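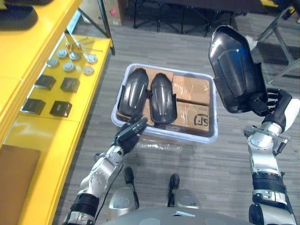 우샤 가운더는 지난 호의 정리 정돈 기사를 읽고 물건을 버리라는 말이 제일 쉽더라고 편지에 적어 보냈다. 버린 다음 달에 똑같은 것을 다시 사는 사람 얘기는 왜 한 줄도 없느냐는 것이다. 맞는 지적이라 이번 달 살림 칸은 그 편지에서 시작한다.

요즘 소식지며 동네 게시판이며 '비우기' 강좌 안내가 빠지는 날이 없다. 2월 들어 우리 편집부 메일함에 들어온 것만 해도 한숨이 나온다. 그중 제일 자주 보이는 이름이 일스테드 정리법이다. 6주 과정을 마치면 집 안 물건이 절반으로 줄고 마음도 가벼워진다고 한다. 물건이 줄어드는 것까지는 믿겠다. 마음 쪽은 무엇으로 쟀는지 안내문을 두 번 읽어도 알 수가 없었다.

안내문에는 수강생 2,106명이 만족했다는 문장도 있다. 만족하지 않은 사람은 몇 명이었는지, 언제 물어본 것인지는 안 나온다. 마지막 수업 날 강사가 보는 앞에서 손을 들게 했다면 나라도 들었을 것이다. 강좌 측에 반년 뒤에도 같은 질문을 해 봤느냐고 물었더니 "후속 프로그램을 준비하고 있다"는 답이 왔다. 질문과 답이 어디서 만나는지는 독자 여러분이 판단하시기 바란다.

준비물 목록도 눈여겨볼 만하다. 비우는 강좌인데 첫 주에 살 것이 있다. 풀랄로우 수납함 한 벌과 라벨 묶음이다. 신발 상자에 매직으로 써 붙이면 안 되느냐고 다시 물었다. 규격이 통일되어야 시선이 편안하다고 한다. 우리 집 벽장 안을 들여다볼 시선이 누구 것인지 잘 모르겠지만 그렇다고 한다.

타르훈이 아니라 타룬 쿠리안(지난 호에 이름을 잘못 적었다. 사과드린다)은 작년에 이 과정을 끝까지 들었다. 겨울 이불 두 채를 내놓았다가 처가 식구가 온 토요일 밤에 외투를 덮고 잤다고 한다. 그래도 서랍 하나는 아직 깨끗하단다. 무슨 서랍이냐니까 양말 서랍이었다. 수강료를 생각하면 비싼 양말 서랍이지만 본인은 후회가 없다고 하니 그 말도 그대로 옮겨 둔다.

강좌에서 배울 게 전혀 없다는 얘기는 아니다. 같은 종류를 한자리에 모아 보라는 조언은 쓸 만하다. 나도 해 봤다. 가위가 부엌과 책상과 공구함에서 줄줄이 나왔다. 그런데 모아 놓고 보니 부엌에서 김을 자를 때마다 책상까지 가야 해서 이틀 만에 도로 흩어 놓았다. 흩어져 있던 데에 이유가 있었던 셈이다.

1년 동안 손대지 않은 물건은 버리라는 규칙도 마찬가지다. 제기, 여권, 김장용 큰 대야, 소화기. 이 규칙을 만든 사람은 제사도 김장도 안 지내는 모양이다. 나라야난 바트는 아예 반대로 한다. 버릴까 싶은 물건이 생기면 날짜만 적어서 베란다에 두고 다음 계절까지 잊어버린다. 돈이 안 들고 살 것도 없다. 베란다가 좁아진다는 단점은 있다.

내 의견을 묻는다면, 강좌 등록 전에 집에서 제일 짜증 나는 자리 한 군데만 먼저 손봐도 늦지 않다. 우리 집은 현관 우산꽂이였다. 부러진 우산을 빼내는 데 라디오 뉴스 한 꼭지가 채 안 걸렸다. 수강료는 그 뒤에도 얼마든지 낼 수 있다.

강좌를 듣고 정말 달라졌다는 분이 계시면 편지를 주시기 바란다. 비꼬는 것이 아니고 반년이 지난 뒤의 이야기가 궁금해서 그런다. 안 달라졌다는 분의 편지도 같은 칸에 싣겠다. 다음 호 원고는 이달 마지막 토요일 오후 6시까지 받는다.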